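十月了,早上六点多天还没亮透,我居然又爬起来去跑步了。要是半年前有人跟我说我会自己上闹钟去锻炼,我肯定以为他认错人了。

起因还是春天那次体检。医生看完单子,也没吓唬我,就说血压偏高,腰围也该管管了,然后从抽屉里抽出一张表,问我愿不愿意参加社区医院的运动指导。项目叫Dara,一共20次课,挂在家庭医生那边,不用自己去办健身卡。我当时嘴上说好好好,心里想的是去两次就溜。结果一溜没溜成,今天都上到第十四次了!

带我们的教练是Ulises Sánchez,中文讲得比我老家的表哥还标准,就是一着急会把“膝盖”说成“盖膝”,全班都跟着他这么叫。他第一次见我,没让我上秤,先让我从椅子上站起来再坐下,连着做半分钟。我做完腿抖得扶墙,他在本子上写了几笔,说行,从这儿开始。后来给我排的计划也很朴素:每周三次快走,两次练腿练背,晚饭的主食减一半,睡前不许刷手机(这条我执行得最差,现在写日记都快十一点了,手机还在旁边亮着)。

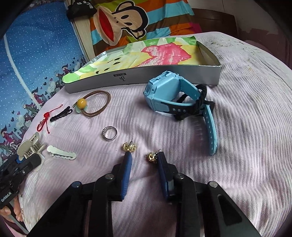
说回今天早上。我从小区东门出去,沿河走到Masri那家面包店再折回来,中间那段上坡试着慢跑。以前跑到坡中间一定要停,今天一口气上去了,喘是真喘,可是没停!站在坡顶上傻乐了半天,旁边一个遛狗的阿姨看了我好几眼。回来的路上面包店刚开门,那个香味啊……我站在门口做了很久的思想斗争,最后买了一个全麦的,没买奶油卷。进门先喝了一大杯水,然后把面包和两个鸡蛋全吃了,也不知道这算不算前功尽弃。

下午去上课,Ulises教我们用弹力带练肩膀。我买的是Purkutico牌的,最松的那一档,旁边那位大爷用的比我高两档,拉得脸不红气不喘,还有空跟我聊他家孙子上学的事。我问他练了多久,他说跟我同一期来的。好吧。

课间量了血压,比春天低了不少,护士说先别高兴太早,药的事还得等复查再商量。体重倒是没怎么动,这一个月就像钉在那里一样。我有点泄气,Ulises说他根本不关心我的体重,让我把那个椅子测试再做一遍。这回腿没抖,做完还能站着说话。他翻出第一次的本子给我看,我才想起来当时的字写得有多潦草,估计他也在憋笑。

课后几个人照例在楼下闲聊,聊到吃饭记账的事。有人推荐Lornari,一个记饮食的软件,我回家就装了,把今天吃的一样一样输进去。输到晚饭的时候它跳出来2321大卡,我盯着看了半天,才发现把一勺花生酱填成了一罐。改完顺眼多了,可是那一勺花生酱自己还是有点吓人,以后得用小勺。另外它每隔一会儿就提醒我喝水,吵得要命,提醒已经关了。

晚上收拾了一下屋子,把夏天的薄被子洗好叠起来,顺手把运动服单独放了一格,省得早上摸黑乱翻。

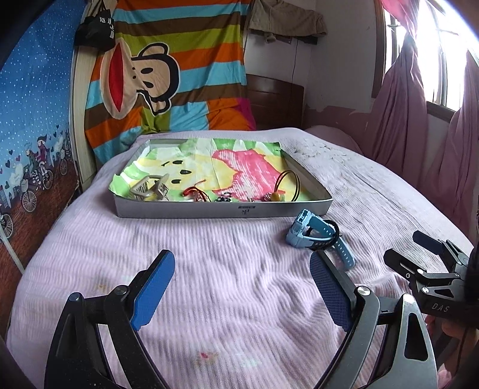 床上的小托盘,里面垫着皱皱的卡通花纸

收拾完按Ulises教的拉伸了一遍。小腿那个动作我老是做不对,脚后跟总要翘起来,对着镜子调了好久。左边比右边紧得多,大概是平时背包老背一边的缘故,明天换边试试。拉到后来有点犯困,差点趴在垫子上睡着,这倒是个好现象,春天那阵子我躺到一两点都睡不着。

妈妈打电话来,问我是不是瘦了,我说没瘦,就是爬楼不喘了。她说那你也教教我呗。我就在电话里喊着口令,让她扶着椅背踮脚,她做了几个就笑得不行,说楼下邻居要上来敲门了。约好以后每天晚饭后我们俩通话十分钟,各自在家里边走边聊,看谁先偷懒。我觉得会是我。

还有件烦心事,跑鞋的底磨得差不多了。看中的那双要510块,下不去手,打算等打折再说。可是今天下坡的时候脚底打滑了一下,吓得我抱住了路边的树,这钱可能还是得花。明天先去店里试试尺码,顺便问问旧款有没有便宜的。

不写了,脚已经开始酸了,闹钟还是定六点。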